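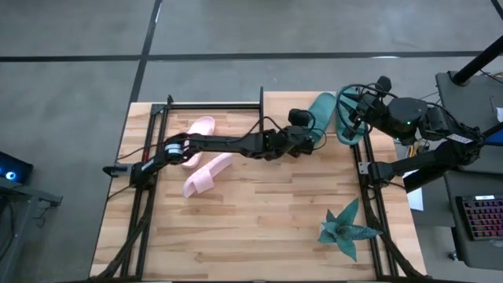 Butcher-block tabletop in mixed cream, tan and light brown strips.

Plamotier Board and Block Oil: Review

Plamotier supplies its board oil in a 500 ml metal can with a screw cap and a folded instruction sheet. The product is sold for cutting boards, counters and tabletops of unvarnished wood. The Letedel Center for Household Goods bought two cans at the regular retail price in December and used them on worktops in its own teaching kitchen.

Application

The oil is thin and pours cleanly. Burgi Riedl, who carried out the work for the Center, applied it with a cotton cloth along the grain, left it for the twenty minutes stated on the sheet, and wiped off the excess. End grain took up far more oil than the long faces and needed a second pass the same evening. Corners and the undersides of overhanging edges are easily missed, and the sheet does not mention them.

The smell is mild, with a faint note of citrus, and had cleared by the following morning. The surface felt slightly tacky overnight. The manufacturer asks for a full day before use, and the Center advises households to keep to this.

Results

Color deepened by a modest amount. Pale maple stayed pale, while older beech turned noticeably warmer. Water beaded well for the first few weeks of daily wiping and less well after that. Two rings left by coffee cups before treatment remained visible – the oil is a finish and does not remove stains. Light sanding dealt with both.

Compared with the Afridi wax paste the Center used previously, the Plamotier oil goes on faster and leaves fewer streaks. The paste gives a smoother feel and holds up better near a sink. Kosmas Chatzigeorgiou, who maintains the kitchen, prefers the oil for large surfaces and continues to use the paste on small boards.

Points of criticism

The cap does not seal well once oil has dried on the thread, and one can leaked in a drawer. The instruction sheet is printed in very small type. At 249 crowns the can is not cheap, although one was enough for a large table with roughly a third left over.

Rating: 4 out of 5. Recommended for indoor worktops and tables. Stocked by Plullik and other kitchen suppliers.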